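Preparing a Workspace for Hand-Held Gripper Recording
Section 4 of the Urnport Operator Guide

Purpose

This section sets out how operators prepare, check and close a work area used for recording household tasks with a hand-held gripper. It applies to all Urnport sites and to partner sites working under the Wonder program. Operators must complete Sections 1 through 3 before using these steps without a supervisor.

The rules were revised in September after a review of 3,074 recordings. Of these, 2,287 were accepted on first check. Most of the remainder were returned for faults in preparation: personal items left in view, a task object placed out of reach, or a missing task sheet.

Before You Start

Read the task sheet in full. Confirm that the task name, the room code and the list of objects match the work area assigned to you. If they do not match, stop and report the difference to the shift lead. Do not correct the sheet yourself.

Inspect the gripper. Open and close the fingers 11 times and watch that they meet evenly along their length. Check that the fasteners on both arms are tight. A gripper with play in either hinge must be tagged and returned to the Bednarek cabinet, where replacements are signed out.

Wipe the lens with the dry cloth supplied. Do not use sleeves, paper towels or spray.

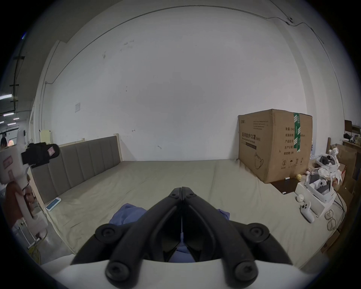
Task objects and background objects are governed by separate rules. A task object is any item the operator will grasp, move or fold, and it must lie within comfortable reach before recording begins. In cloth tasks performed on a bed, the cloth is placed loosely on the sheet, as with the blue cloth under the gripper, and the approach starts from directly above. Background objects may remain if they belong to the approved layout for that room. Phones and eyeglasses left on the bed are treated as personal items unless the task sheet names them, and the operator must ask before moving anything that belongs to another person.

Cables on the bed or floor must be kept out of the operator's walking path. Printed labels on boxes may stay in view if they carry no personal names, addresses or account numbers.

Recording

1. Stand in the start position given on the task sheet.
2. Hold the gripper still over the task object until the ready tone sounds.
3. Carry out the task at a normal household pace. The upper limit for a single recording is 80 seconds.
4. If an object falls, continue only if it can be reached without a change of stance. Otherwise end the recording and mark it "dropped."
5. Return the gripper to the start position and wait for the closing tone.

Other people must stay clear of the work area while a recording is in progress. A person who can be recognized in a recording must have a signed consent form on file. Recordings without one are held back from release.

Closing the Area

Reset the room to its approved layout. Enter the number of recordings made, any objects replaced and any faults noted in the Duketti log before leaving the station. Late entries require the initials of the shift lead.

Questions about this section should be sent to the site safety desk. Section 5 covers battery storage and charging.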